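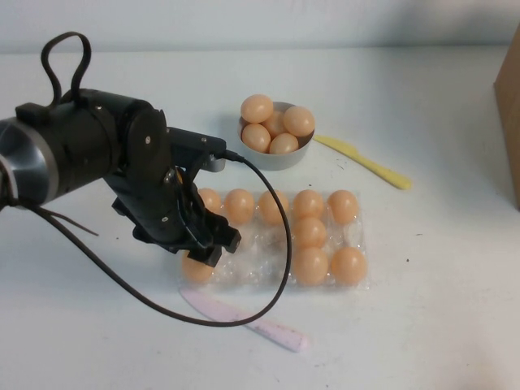 The Harahap crossing is open again, for now

September 20, 2024 | Posted by admin

Home About Archive Contact

The Harahap crossing reopened this morning under the terms of the truce signed last week. It had been shut since May, when shelling hit the customs building and both governments pulled their staff out. The first vehicles through were 14 aid trucks heading for Skarkelex. Private cars were let in after noon, one lane only, with soldiers checking papers at each end of the bridge.

According to the regional administration, 341 people crossed on foot before the gates closed for the night. Most were going home to Skarkelex from the Andness side, where they had spent the summer in school gyms and with relatives. A smaller number came the other way, mainly for hospital appointments.

I live in Andness, six miles from the bridge, and I went down to look in the afternoon. The line of cars went back past the gas station. People had their engines off and were sitting on the guardrail. A man selling bread from a van said he had been there since before it got light and was nearly sold out.

The truce is written to last 175 days. It covers heavy weapons within artillery range of the river and it says monitors must be let in on both banks. It does not settle who runs the power plant at Flodine, and I think that is where it will break if it breaks. Both sides say they hold it. The lights in Andness went out twice on the day of the signing and there has been no explanation from either of them.

The last truce lasted through one harvest. I remember people saying then that the bridge would never close again, so I am not going to say that. My neighbors are split. Some have already packed the car for Skarkelex, and others want to see the monitors in place before they take children over there.

If you are planning to cross, these are the rules as posted at the gate:

Hours are 7 a.m. to 6 p.m.
Bring a passport or a residence card. Copies are refused.
No fuel cans, full or empty.
Stay on the paved road on the far side. The shoulders have not been cleared of mines.

The posted hours could change at short notice. The radio reads them out after the morning news.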